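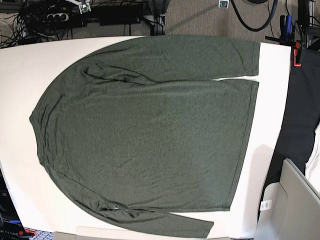

Looking After a Shirt-Folding Cell: Workshop Tips

Posted Saturday, May 5, 2018

These notes are for the folding cell on the Desholm bench, but most of them will do for any two-arm setup that works on a flat table. They assume you already have the arms running and calibrated.

Before you start

Power the arms down at the controller, then at the strip. Waiting for the fans to stop is enough. Don't pull the plugs with the controller still on, or you will be homing both arms by hand the next time.

The tabletop

A white top is the easiest to live with. A dark green long-sleeve like the one we use for testing stands out well against it, even where the sleeve lies close to the body and only a thin strip of table shows between them. White and cream shirts are another matter. For those, lay a dark cloth over the top and tape it underneath.

Wipe the top with a barely damp cloth and let it dry before any fabric goes on it. Skip furniture polish. It makes the cloth slide during the first fold and the sleeves end up crooked.

Lint builds up faster than you would expect. Go over the table with a sticky roller at the end of every day you run knits.

Clamps

Check each clamp with your hand before the first run. You want it tight enough that you can't twist it with two fingers. A clamp with a bright pad or jaw is worth having, as you can see from across the room whether it has crept along the edge.

If a clamp leaves a dent in the table, move it over a little and put a scrap of thin rubber under the jaw. Don't keep tightening into the dent.

Cables and power

The tangle on the floor is where most of our stoppages have come from. A few things that help:

Keep the power strip off to one side and away from the path you walk to reset the shirt.

Leave enough slack for the full swing of each arm, plus a hand's width.

Tie power and signal cables in separate bundles. Hook-and-loop ties are better than zip ties, which you will be cutting off again within the month.

Stand power supplies where air can get around them. On carpet, put a tile or a piece of board underneath. Vacuum around them weekly.

Label both ends of every cable. Masking tape and a marker will do.

Gripper pads

We use the Besen soft pads. Wash them in warm water with a drop of dish soap, rinse, and air dry. Alcohol makes ours go hard. Change them when the edge feels shiny, or after 2000 folds, whichever comes first. The Han pads fit the same fingers but are thicker, so the closing gap has to be set again if you switch.

If the gripper picks up two layers at the hem when you wanted one, the pads are usually dirty. Clean them before you touch any settings.

Laying out the test shirt

Use the same shirt every time you check the cell after a repair. Ours is a medium-weight knit with a ribbed neck.

1. Lay it flat with the collar toward the left side of the table and the hem toward the right.

2. Run the sleeves alongside the body, cuffs toward the hem end.

3. Smooth the body from the collar down. A few creases at the shoulders are fine and make a fairer test.

4. Leave bare table around the collar so the arm can get in behind it.

5. Run 20 folds. If more than one goes wrong, stop and look at the pads and clamps first, then the calibration.

Bins

Shirts waiting their turn go in a plastic bin beside the table. Keep the rim lower than the tabletop or the elbow of the arm will find it. Ours from Sandton have a barcode label on the front, and it's easiest if the label faces you.

Squeaks and slow joints

A squeak at the wrist is nearly always a dry cable sleeve rubbing. Dust it with a little talc. A joint that slows down after an hour is running warm. Check that nothing is draped over the base, then give it a rest. We start to worry when the housing reads over 38 degrees Celsius.

Spares to keep on hand

One set of pads, two clamps, a fuse for each supply, a roll of masking tape, a sticky roller.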